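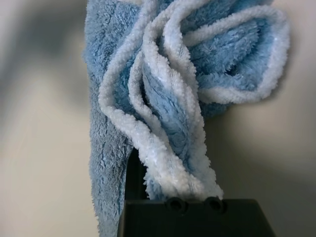
Plistine is a software package for robot handling of cloth and other soft items. It covers perception, grasp planning and low level gripper control, plus a set of command line tools for logging and replay. Written mostly in C++ with Python bindings. First public release Dec 5, 2019. Often used together with the Graver motion planner, though the two are separate projects.

Contents
1 Overview
2 Perception
3 Planning
4 Control
5 Tools
6 Limitations
7 See also

Overview
Rigid objects can be described by a position and a rotation. Cloth can't, it has a near endless number of shapes, and most of it hides behind itself once picked up. Plistine doesn't try to recover the full shape. It looks for a small number of useful features (edges, corners, folds, the pinch point) and plans from those. Early versions grew out of Tuvomum, an older towel folding code base, now unmaintained. Some module names still carry the tuv_ prefix.

Perception
Input is color images from a wrist camera, depth optional. Two stages.

The edge stage labels pixels as border, body or background. Works best where the hem differs from the rest of the cloth, e.g. a blue microfiber cloth with white fuzzy trim, where the trim can be followed through the folds even when the cloth is bunched in the gripper. Plain cloths with thin hems are harder and need the depth channel. Long pile causes its own trouble: stray fibers blur the outline, so the default mask is shrunk by 2 pixels before any contour is taken.

The fold stage joins border pixels into curves and guesses which curves belong to the same layer. Two borders running side by side are treated as seperate layers unless they meet at the grip. Output is a graph, nodes are crossings and end points. Graphs over 200 nodes are dropped and the frame skipped.

Shadows on a pale wall behind the cloth can be picked up as background edges. Version 2 added a filter for this, off by default.

Planning
The planner takes the fold graph and returns a list of candidate second grasps, ranked. Ranking uses the Perić score, a weighted sum of reach, border length exposed and distance from the first grasp. A candidate near the first jaw is penalized heavily, as the cloth there is usually twisted and tells little about where a corner is. If no candidate passes, the fallback is a regrasp: lower, release, lift from a new point.

Arm motion is handed off to Graver or any planner that accepts the same message type. Plistine has no collision checking of its own.

Control
Gripper control is a simple force loop with slip detection. Slip is estimated from the camera, not from finger sensors, by tracking pile texture just above the jaws. Thick cloth compresses slowly so the loop waits for the jaw width to settle before lifting. Timeout is 2000 ms, can be changed in the config file. Setting it to zero disables the wait, not recomended for terry or chenille.

Tools
plis-log: records images, joint states and gripper width to one file.
plis-replay: runs perception on a log without the robot attached.
plis-label: border labeling by hand, keyboard only.
plis-bench: runs the bundled test set, 219 logs, and prints a score per stage.

Replay and bench run on a normal laptop. Labels from plis-label can be fed back to retrain the edge stage, see the manual for the file format.

Limitations
Single cloth only. Two items in the grip are read as one item with many layers. Transparent and very dark fabrics are unsupported. Dark cloth against black gripper jaws often fails at the mask step, the usual workaround is a hand drawn gripper mask. Documentation for the control module is incomplete and partly out of date.

See also
Cloth manipulation
Graver (software)
Visual servoing
Tuvomum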